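Building cluttered simulation scenes for testing a placement policy

24 shares | 6 comments

This page covers how we set up the cluttered-surface scenes for the Kurow placement tests, how to run them, and how to read the numbers that come out. It was written for people joining the project, but anyone with a physics simulator and a trained policy should be able to follow most of it. The scene generator is called Boonyarit and the policy we test with it is called Farkau. You can swap in your own for either one.

The question behind the method is simple. A policy that was trained on plain tabletops with kitchen-sized things will often do well on more plain tabletops. We wanted to know how much of that skill is left when the surface, the room and the objects all change together. Changing one at a time gives cleaner graphs, and we did that first, but the results looked better than what people got when they tried the policy in their own scenes.

What you need

A simulator that can render from the robot's own camera. A policy checkpoint. A folder of object models with correct mass and friction values. A folder of room shells with furniture. Enough disk space for the logs, which are large if you save every rendered view.

Check the mass values before anything else. Many free models come with a default mass of one kilogram no matter what they are. A vase that weighs the same as a bowling ball will give you results that mean nothing, and you won't notice from looking at the renders.

Step 1. Pick the support surface

Choose a piece of furniture that the policy did not see in training. Measure its height in the simulator and make sure the arm can reach at least half of the top from where the base will stand. We drop any surface where the reach is less than that.

Surfaces with a raised edge are useful. On a flat desk the arm can come in low from the front and get away with it. With a rail in the way it has to lift first, and a policy that has only learned one approach height will clip the edge. Cloth surfaces also need their own friction setting. Nawal Gaber keeps the table of values we use, and it is stored with the scene files.

Step 2. Add what belongs there

Put the normal contents of that surface in place before adding anything strange. A desk gets a lamp and papers. A pool table gets a rack, a cue ball and cues. Place these by hand or with a fixed layout file. Random placement at this stage gives you cues standing on end and balls inside walls, and you'll spend the afternoon deleting them.

Let the physics run for two seconds of simulated time, then save the state. If a ball has rolled away by then, fix the layout and save again. Do not start trials from a scene that is still moving.

Step 3. Add the odd items

Now let the generator add items that do not belong. We use household objects from a held-out list, mostly decorative ones, because their outlines are hard to guess from one view. A jar with a knob on its lid is a good test. So is anything with a wide base and a thin neck.

Keep a minimum gap between items. Ours is set so the open gripper can pass between any two of them. Without that rule, a share of the scenes cannot be solved by anyone, and the failures tell you about the generator and not about the policy.

Step 4. Choose the object to be placed

The object in the gripper should be matched to the question you are asking. For grip and weight, use something heavy and smooth. For view blocking, use something large. The bowling ball does both jobs and has become our standard hard case. It covers part of the front rail and the felt when seen from the robot's side, so the policy has to remember some of what is behind it.
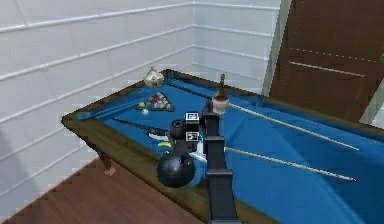
Step 5. Set the goal

Write the goal as a region on the surface, not as a point. Farkau takes a short text instruction, so we also write one line of text for each scene, such as "put the ball on the open part of the table." Two people write these separately and we keep both. If the policy does well with one wording and badly with the other, that goes in the report.

Step 6. Run the trials

Each scene is run up to 13 times with different random seeds for the arm's start pose. The object layout stays the same across those runs. Our full set came to 2456 trials after bad scenes were removed.

Stop a trial when any of these happens:

- the object is at rest inside the goal region and the gripper is clear of it
- the object has left the surface
- any other item has fallen off the surface
- the time limit has passed

Log the reason every time. An early version of our script wrote "fail" for the last three and we had to run everything again.

Step 7. Score disturbance separately

Success alone hides a lot. A ball that ends in the right place after knocking the rack apart counts as a success under most scoring rules. We record how far each of the other items moved between the start and the end of the trial, and report the largest one next to the success rate.

For round items, use distance moved and ignore rotation. For long thin items such as cues, use both, since a cue can swing a long way at one end while its center hardly shifts.

What we found

Success dropped when surface, room and objects were all new, as expected. The drop was larger than the three single-change drops added together. Wiroj Somboon went through the failed trials by hand and sorted them. The biggest group was contact with the raised edge on the way in. The next was releasing too high, so that the object bounced or rolled after the gripper opened. Very few failures came from the odd items themselves, which surprised us, and we had spent most of our setup time on those.

Training with random edge heights helped with the first group. We added it in October and the edge contacts went down on surfaces the policy had still never seen. It did little for the release problem. Lowering the release height by a fixed amount made things better for the heavy objects and worse for the light ones, so that change was taken out again.

Known problems

Contact between smooth hard objects and cloth is not modeled well. Balls roll farther in our simulator than they should. If you compare surfaces, compare cloth with cloth.

The marker patterns on the wrist are rendered without blur. If your policy uses them to find the hand, its results in simulation will be better than they should be. Add blur, or hide the markers for half of the trials and compare.

Scene files made before the Billach room set was added use an older lighting format. They will load, but the shadows come out too weak. Convert them with the script in the tools folder before using them.

6 comments | Share this page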